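Simulation Methods Group: minutes of the monthly meeting
June 20, 2022
Minutes by Flor Guzmán

Present: Abena Lamptey (chair), Edith Cusi, Katalin Bárány, Yhon Pacheco, me
Apologies: none, full house for once!

I'm typing these up the same evening while I still remember who said what. As usual, if I got you wrong, send me a note and I'll fix it before they go on the shared drive. Katalin, I did my best with the part about contact stiffness, please check it.

1. Last meeting's minutes

Approved with one change. I had written that Yhon was against moving to the Lolov physics engine. He wasn't against it, he just wanted the timing numbers first (fair enough, sorry Yhon). The action on Edith to clean up the old January runs is still open. She says she has deleted the duplicates but wants someone to look over the list before she touches anything else. I said I'd do it.

2. Shadow and lighting randomization: Edith's results

This was the big item and we spent most of the meeting on it, so it gets most of the page.

Quick recap for Katalin, who missed the planning session. The question is how much of the pose estimator's error on the Premeck fixture cell comes from the lighting and how much from the arm getting in the way. Up to now we changed both at once in training and had no idea which one was doing the work. Edith's method is to hold the fixture, the bench and the back of the room still, then run the arm through a set of poses under fixed lights first and moving lights second. Every pose gets rendered both ways, so you can compare like with like.

She rendered 339 poses in total and kept 300 of them. The others had the arm passing through the table, which is a planner bug and belongs to item 4.

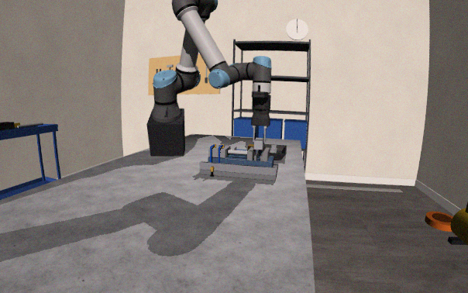

The score we care about is how far off the estimated fixture position is, measured along the bench. With the fixed lights the estimator does fine as long as the arm stays back. Once the fingers come down near the blocks, the error climbs, and Edith had expected that. What surprised all of us (me most, I think, I'd bet Yhon a coffee on the opposite) is that the hard shadows on the tabletop hurt more than the arm covering things up. In the worst group of poses the error was 15 millimeters with the shadow edges left sharp, and it dropped a lot when she softened them, with the arm in exactly the same place.

Abena asked whether that could just be the bench texture. It's a blotchy grey, the fixture base is grey too, and maybe the network is grabbing onto the wrong edge. Edith thinks that's part of it. She looked through the bad cases by hand and in plenty of them the predicted edge sits right on a shadow boundary. She hasn't tried a plain bench yet. Yhon said a plain bench would make the problem go away without teaching us anything about it, and there was a bit of back and forth there that I won't write out in full. We ended up agreeing that she'll run it once, as a check, and keep it out of the training set.

Katalin wanted to know why the shelves, the tool board and the wall clock are in the render at all when the estimator only needs the fixture. Edith said the first version had bare walls and the network did beautifully on it and then fell over on anything busier. I remember that version, we were so pleased with ourselves. Keeping a normal amount of stuff behind the arm costs a little render time and she'd like to leave it in. No objections.

Abena's other worry was that we're drawing a conclusion from one fixture. It's long and low with most of its detail at the ends, and a taller part might behave differently. Edith agrees and wants the Minami bracket next. Abena said yes, but only after the write-up of this one has a proper methods section, which got a groan from the far end of the table.

Agreed: the result is good enough to write up as an internal note. We say clearly that it's simulation only and one part only. Edith drafts, Katalin reads it first.

3. How we split the poses

This came out of item 2 and probably should have been on the agenda on its own. Yhon pointed out that we've been calling poses "near" or "far" based on the distance from the gripper to the fixture, and that this says nothing about where the shadow lands. With the arm lifted up and well away from the part, we'd file the pose under "far" and expect it to be easy, but the shadow can still be all over the bench.

Everybody liked this. I think it's the most useful thing anyone said all afternoon, and he said it while looking for his charger.

His proposal is to tag every pose twice. One tag is gripper distance, as now. The other is how much of the bench surface within a fixed band near the fixture is in shadow, which the renderer can give us for free from the light mask. Then the results table becomes a grid and we can see straight off which corner is bad.

Katalin asked if the band should follow the fixture or stay put on the bench. We went with following the fixture, because sooner or later the fixture is going to move.

Decided:
- Two tags per pose from now on, distance and shadow cover.
- Old runs get retagged by script, nothing is rendered again.
- The tag names go in the readme before anybody starts using them (this one is aimed at me).
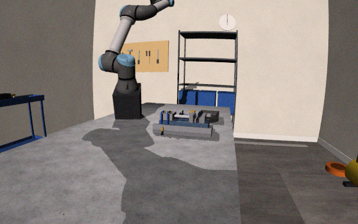 4. Planner bug

Yhon has found where the arm goes through the table. The planner was checking the upper arm and forearm against the bench but skipping the wrist. He has a fix on a branch and needs a reviewer. Katalin volunteered. The fix adds 20 seconds to a full planning pass, and we can all live with that.

He'd also like collision checking against the tray behind the fixture. Abena said to open a ticket and leave it until the note is out.

5. Render machine

Meltel's quote for the second render machine came in over 300 dollars higher than last time and Abena isn't happy with it. She's going to call them. Until then we share the one we've got, and please, please put your name in the queue sheet before starting a long job. I lost a whole night's run last week and I'm still a little sore about it.

6. Any other business

Katalin asked whether we could start half an hour later next time. Fine with everyone.

Actions

Edith: draft the internal note, methods section first. Run the plain bench check once.
Katalin: read Edith's draft, review the wrist collision branch.
Yhon: write the retagging script, open a ticket for the tray.
Abena: call Meltel about the quote.
Flor: look over Edith's delete list, put the tag names in the readme, buy Yhon a coffee.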